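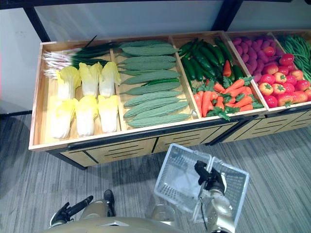
5 min read · 9 replies

Plandside Forum > Manipulation > Planning and Collision

Held basket keeps blocking left arm plans at the produce bin

sibel_ates
We are running a two-arm shopping task. Right gripper holds a white plastic basket by the handle, left gripper picks vegetables out of a divided bin and drops them in. The head camera view is at the top of the thread.

The problem is the basket. In Flukex I attach it to the right gripper as a box, full outer size. The left arm then has no valid path to a drop pose, because any point inside the basket counts as inside the box. If I detach the basket, the left arm plans fine and sometimes goes straight through the wall of it.

Out of 474 logged plan requests with the box attached, most of the failures were "goal state in collision." I expected that. What I would like to know is what people use in place of a box. The sides are a grid of small openings and I don't want to load a mesh with all of that in it.

Second problem, maybe related: the basket does not hang the same way every time. It's tilted in the picture. The attached object assumes it is level.

gridwalker
Five thin boxes, one floor and four walls, all attached to the same link. Ignore the holes, the gripper fingers are not going through them. Make the walls thicker than they really are so you get some margin. Add a short thin box for the handle if the left arm ever comes in from above.

torque_limit_tom
Agree on five boxes. Do not use the convex hull from the mesh importer, it closes the top and you are back where you started.

sibel_ates
I did use the mesh importer at first. That explains the first week. Switching to five boxes now.

Any ideas on the tilt?

bhutchins
Barrett Hutchins here, I maintain the attach/detach code at Clemlow. The tilt is your real problem. The handle folds and can turn in the gripper, so there is at least one free joint between the wrist and the basket that your model doesn't have. Five boxes in the wrong orientation will still give you a wall where the opening should be.

Two ways to do it. Add a passive revolute joint at the handle and set its value from gravity. Or estimate the rim pose from the head camera before each left arm plan and update the attached transform. I would do the second. The gravity version is fine while the basket is empty and gets worse as you put things in, since the load moves to one side.

gridwalker
I'd do it the other way around. Rim estimation from the head camera is a lot of work for a white grid object over gray striped carpet. You see carpet through the holes, so the depth on the sides is going to be full of gaps. A fixed joint value with inflated walls would get most people through.

bhutchins
Most people, sure, with one cabbage in it. Put a few in on the same side and check the angle again. You also don't need the sides. The rim is a solid edge and you only have to fit one rectangle to it. You know the size already.

gridwalker
You know the size if the rim is in view. From that viewpoint the forearm is right next to it, and the basket lies over part of the arm in the image. If the mask takes in some of the forearm the fit will be off.

bhutchins
You have joint angles. Render the arm into the camera and remove those pixels first. That is a standard self filter. It has to run on the same timestamp as the image, though. We had it 45 ms late for a long time and it looked like bad calibration.

sibel_ates
We have a self filter but it is set up for the point cloud only, not the image. I'll look at running it on both.

For now I fixed the wall boxes and tried a constant tilt. Plans go through. The drop poses are still off when the wrist changes, so I think Barrett is right about needing the estimate, at least once per pick.

parkside_dev
Different question about the same setup. How are you choosing what to pick? I'm at Park and we have similar bins. Our detector gives labels per object, but we cheated and used the compartment as a strong prior. Everything in compartment two is a bitter melon, and so on. It works until something is in the wrong place.

I see you have a thin dark green chili in among the bitter melons, and green onions lying across the napa cabbages. And the compartment with the cucumbers has carrots in it too. Our prior would fail on all three.

sibel_ates
We had the same prior and took it out. With mixed compartments it was confidently wrong. Now the partitions are only used for collision and for limiting the search area. Labels come from the detector.

The chili is the one that gets missed. It is a thin dark strip between two pale green shapes and the segmentation likes to call it shadow. We added 3,000 synthetic images with slim objects wedged between bigger ones. It gets found more often now, I don't have a clean number yet.

torque_limit_tom
How do you handle the onions? If the request is for a cabbage in the back row, the onions are on top of it.

sibel_ates
There is an ordering step. If the mask of one object overlaps the grasp region of another and its depth is closer to the camera, it has to be moved or picked first. At the moment we only support "ask for a different cabbage." The front row is clear so it takes one of those.

parkside_dev
That seems reasonable for now. We tried actually moving the top item aside and it cost us more failed tasks than it fixed. Long floppy things slide off the gripper.

gridwalker
Is the ordering step in Flukex or your own?

sibel_ates
Our own, a small Python node ahead of the planner. Flukex only gets the final target. I can share it but the link I put in the other thread gives a 404 right now, I have to move the repo.

bhutchins
One more thing on the basket. When you update the attached transform, clear the cached plans. The cache key in Flukex uses the object name and not its pose, so it will hand you an old path that was checked against the old tilt. There is an open ticket for it.

gridwalker
That one I will agree with. It got us in April.

sibel_ates
Did not know that. Clearing the cache on every update now. I'll run the rim fit with the image self filter on Thursday and post the failure counts here.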